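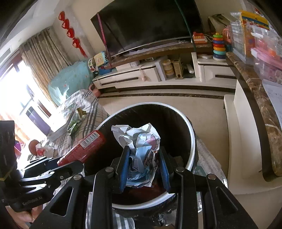 Saskia Hoani would like to know when a machine can take over her living room, and she would like the answer before her next birthday. She asked it from the second row at the Lisberg open evening, and she asked it twice, having judged the first reply to be mostly adjectives.

The short answer from Karnine, which hosted the evening, is: not yet, though parts of the job are coming along.

LISBERG, 10/10/2021 - Karnine today published the results of its spring chore trials, a look at how far household and shop-floor machines have come with work that people do while thinking about something else. The company builds control software for two-armed machines and had hoped to announce something grander. It is announcing this instead.

The trials ran through March in ordinary furnished homes and on the packing floor at Rerkport, a mail-order warehouse. The household list had 20 chores on it. Karnine's machine finished seven of them without a person stepping in. It was good at putting trash in a bin, provided everyone had already agreed on what was trash. It was fair at carrying plates. It folded one towel very nicely and then folded it again.

Clutter remains the hard part. A crumpled sheet of paper has no proper shape, and the next one will have a different one. Snack boxes look the same to a machine whether they are full or empty, a distinction on which families hold strong views. Children's drawings were treated as recyclable until the software was given a firm talking-to.

"A five-year-old can clear a couch in a few minutes, if bribed," said Sanaa Mahrous, head of trials at Karnine. "Our machine doesn't need the bribe, but it does need the afternoon. I would call that progress, and I would also keep the five-year-old."

On the shop floor the picture is brighter, mainly for the reason that shop floors are kept tidy by people. At Rerkport the machine packed 132 mixed orders in a single shift and got three of them wrong. One customer received an excellent selection of somebody else's socks. Staff on the same line packed a good deal faster and found time to discuss lunch.

The grippers used in the trials were supplied by Yalçınkaya, whose padded fingers were chosen for handling soft packaging. They crushed fewer cartons than the hard fingers Karnine started with - and the company is grateful, having paid for the cartons.

Karnine will repeat the household list next March with the same chores in a different order. Laundry stays on it. Stairs have been taken off for now, at the request of the insurers.

No household product is on sale and no price has been set. Ms. Hoani has been told this and has asked to be kept informed.

Households in the Lisberg area that wish to take part in the next round may apply through Karnine's trials office. Applicants are asked not to tidy up first.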